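Working Group on Good Practice for Hand-Held Gripper Recording
Minutes of the second meeting, held 20 March 2025
Present: delegates from Itari, Graltska and Bratu. Apologies received from Vutiton, who sent written comments.

1. Minutes of the February meeting
Agreed with one correction. Under item 4, "marker cube" should read "marker block or cube", as the members use both. The chair thanked everyone for the quick turnaround on comments. The draft code of practice has grown from 8 clauses to 20 in a month, and the group was delighted with how much of it came straight from people who do the recording.

2. Shared rooms (clauses 3 to 6)
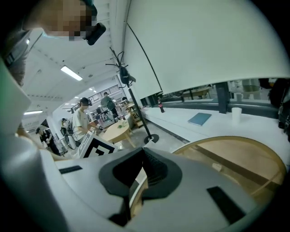

Clause 3 says that a room used for recording should be set out before anyone picks up a gripper, and that the set-out should be written down. Graltska asked whether this was meant to rule out rooms with other things going on in them. The answer was a firm no. Ordinary rooms are where the good material comes from! A long table with a paper cup and a notebook on it, a bag hanging on a stand, other people busy at a round table: all of that can stay, so long as the record says the room was shared. Bratu was very keen on this and offered to write a short note to go with the clause.

Clause 4, on faces, was agreed as drafted. Faces are to be blurred before any material leaves the site. Itari would like the same rule for name badges and screens, and this was added as 4b.

Clause 5, on marker boards. Long discussion. Vutiton's written comment asked for boards to be fixed flat to a wall. Graltska and Bratu both lean theirs and find it works well enough, provided the board isn't moved between takes. Wording now reads "fixed or steadily propped, and checked at the start of each take". Vutiton to be asked if they can live with that.

Clause 6, no comments.

3. Tidying and waste tasks (clauses 7 to 11)
Much the liveliest part of the meeting. These tasks are simple to explain to a newcomer and full of small decisions, and every member had something to bring. Agreed that a task sheet must say in plain words what counts as finished, for example "bin empty and back on the floor". Itari read out a sheet of theirs that ran to 75 words and everyone present liked it. It will go in as Annex B.
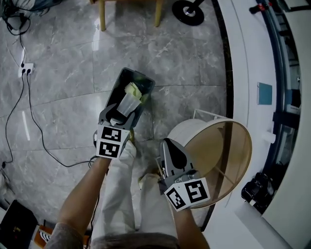

Page 2 of 2

Clause 8, two-handed work. Where one gripper holds a container, the sheet should name which hand holds and which is free. A small bin with a plastic cup and a paper wrapper inside can be gripped by its near edge and tilted, leaving the other gripper ready by the trash can. Bratu suggested that light items of this sort be the standard starter load for new people, and this was warmly agreed. No glass, no liquids, no food waste.

Clause 9, cables. The draft said "no cables in the working area". Members felt this was a rule that would be broken on the first morning. Where sockets are near floor level and leads have to cross the floor, the new wording asks the operator to walk the route once before starting and to say aloud where the leads run. Taping down is recommended on hard floors. Graltska would have preferred "required" and asked for that to be minuted.

Clause 10, markers on the gripper. Both faces to be clean and unmarked. Operators should look them over when changing task. Agreed.

Clause 11, rest breaks. Held over. There is plenty of good feeling behind it but no agreed length. Members to bring their own house rules next time.

4. Trial of the draft
Bratu and Itari will each run the draft for a fortnight with people who haven't seen it before. Great enthusiasm for this. A one-page feedback form is wanted, with room for grumbles.
Action: Itari to circulate the form. Bratu to send the note on shared rooms.

5. Any other business
Vutiton's comments on file naming arrived too late for discussion and go to the next agenda. Graltska asked if the code could be called a handbook. Left open.

Next meeting: to be hosted by Graltska, date by email.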